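Aven Furniture Group, Marnville
Minutes of the product meeting, Nov 25, 2018

1. Minutes of the last meeting
Approved with one change. The delivery charge for the Reuter order should read 548, not 584.

2. Irkis bedside cabinet
The group went over the single-drawer cabinet in oak finish. The shape and size are agreed and will stay as they were in September. Most of the talk was on the drawer.

Two members felt the pull should be smaller for use in narrow bedrooms. Others liked it as it is. It was agreed to keep the black pull for the first run and ask the shops for comments in the spring.

The difference in color between the drawer box and the cabinet body was raised again. The drawer box is paler. The group does not see this as a fault, but the catalog text should mention it so that buyers know before they order.
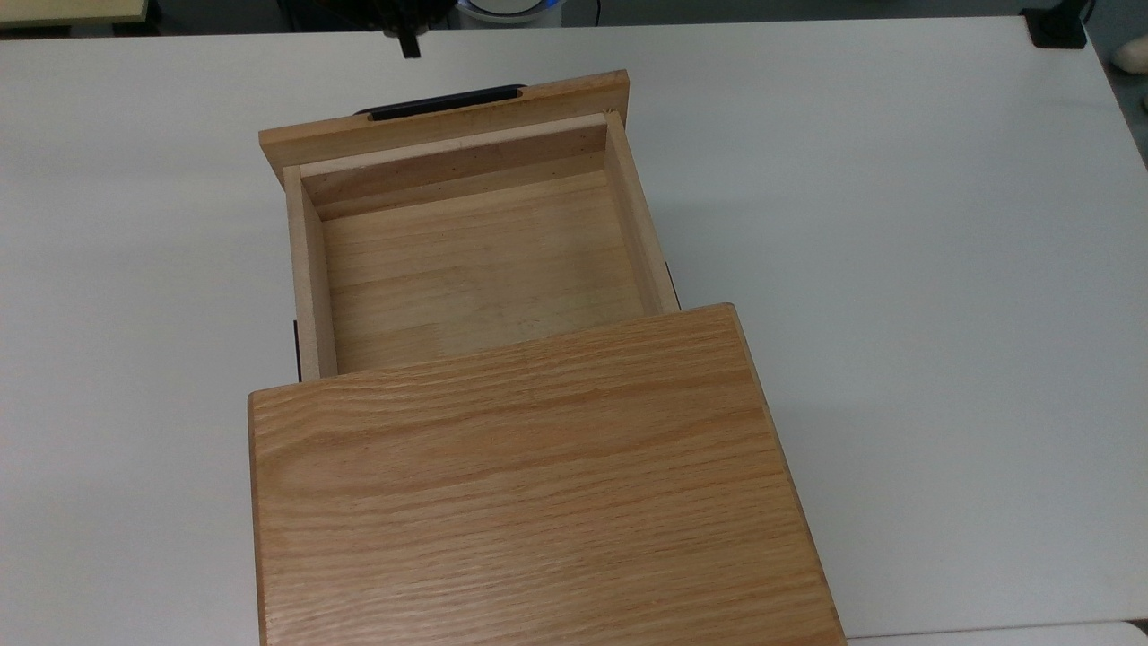
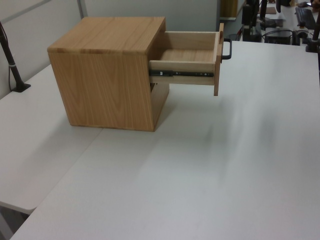

Irkis cabinet with the drawer open, both views.

Slides: the black ball-bearing type stays. Reuter has offered a soft-close slide at a higher price. Purchasing will get a written quote for 3000 pairs.

Grain: the side panel with the arched grain was well liked. The workshop cannot promise the same pattern on every piece, and the catalog should not suggest it.

Action: catalog text to be redrafted and sent around before the next meeting.
Action: purchasing to report on slides.

3. Storage at Marnville
The back bay is full. Roughly 2123 flat cartons are left from the old shelf line. Agreed to offer them to the other tenants and recycle what is not taken.

4. Other business
The spray booth filter is overdue for a change. The workshop will order one.

Next meeting: date to be set once the Reuter quote is in.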